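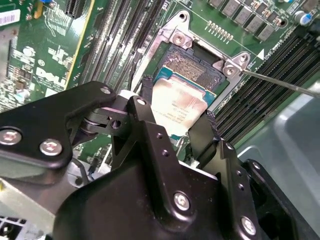
Photo: Liam Dunne / Bramley

Workshop tips: recording good examples on old desktop towers

We have been collecting demonstrations of computer teardown at the Bramley bench since December, and the set now stands at 3,185 recordings. Of those, 551 had to be thrown out, nearly all of them for things that could have been sorted out before anyone pressed record. These are the habits that have cut the waste. They are written for whoever is driving the arm, but a fair bit of it is just good practice for pulling a computer apart by hand.

Before you start

Unplug the tower, hold the power button in for a few seconds, and leave it to sit while you set up the rest. Wear the wrist strap if you are going to put a hand in the case at any point. Blow the dust out somewhere else, outside if the weather allows. Dust on the bench ends up on the lenses, and a soft patch in the wrist view is easy to miss until you have recorded a whole afternoon of it.

Wipe the wrist lens every time you change towers. A dry microfibre cloth is enough. Don't use the cloth that has been near thermal paste. Keep two colours of cloth and put the paste one in its own tub.

Lifting a processor

Get the paste off first if the task sheet doesn't call for it to be left on. Isopropyl on a lint-free wipe, working from the outside in, and let it dry fully. If the sheet says leave it on, leave it on. The learning system needs dirty processors as well as clean ones, and a smeared heat spreader looks quite different to the cameras under our lights.

Open the retention lever all the way before the gripper goes anywhere near. Grip by the edges and lift straight up for the first bit. A tilt once the chip is clear does no harm, but dragging a corner across the pins will, and a bent pin means that board is finished for any insertion recordings. Set the grip force low and bring it up in small steps. You want the chip held, and nothing more than held.

Some of our older boards have standoffs that work loose when the cooler comes off. Check them with a driver before the lift. If one turns freely, nip it up and make a note on the sheet.

Go slower than feels natural, but don't stop dead. Long pauses are the commonest fault with new operators. The system learns the pause along with everything else, and then you have an arm that hovers over the socket for ten seconds thinking about nothing. If you need to look at something, end the recording and start another one.
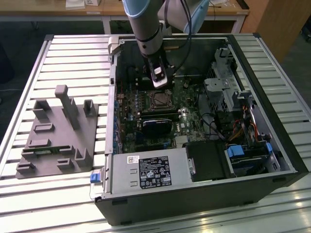
Work out your approach before you record and use the same sort of path for the whole batch, with small changes in the starting point each time. Philomena Keogh tapes a paper copy of the path to the wall and ticks off the starting points as she goes, 96 to a batch. With the tower on its side and the open face up, as we lay them, the arm can come down over the socket from above, and that is the path I would use for nearly everything on the board. Coming in low from the drive cage end is asking to snag the red, orange and yellow power leads. Keep the black cable on the arm in mind as well. It loops out along the side, so swing the arm gently through its full reach once before the first take and make sure nothing catches.

Put the fixture plate on the same side of the tower for the whole batch, and close enough that the arm doesn't have to stretch. Circuit board strips go in their slot and should sit flat. If a printed post has a rough edge, take it down with a bit of fine sandpaper, away from the bench.

Failed grabs

Keep them. If you miss a part and then pick it up on the second go, that is a useful recording and should be labelled as a recovery. If you miss and knock something off the table, stop, save it and label it as a failure. What we don't want is a take where somebody reached in with a hand halfway through to straighten things up. Those made up a good part of the 551.

Labelling

Label at the end of each batch while you still remember it. Leaving it to the next morning saves no time. We use four labels - clean, recovery, failure, discard - and a line of plain notes. Write the notes as you would say them: "slipped on left edge, second try good" is fine.

Copy the day's recordings to both drives before you shut down. We aimed for 3,000 usable and thought we'd be there by now, but the discards have put us behind, so please don't lose any good ones.

Packing up

Loose screws go in the magnetic dish, then into the jar. Processors go back in their trays, never face down on the table. Park the arm, close the gripper, and coil any spare leads loosely. Tight coils break the wire inside the sleeve, and you will spend a morning finding out which one.

Last updated 14 March 2024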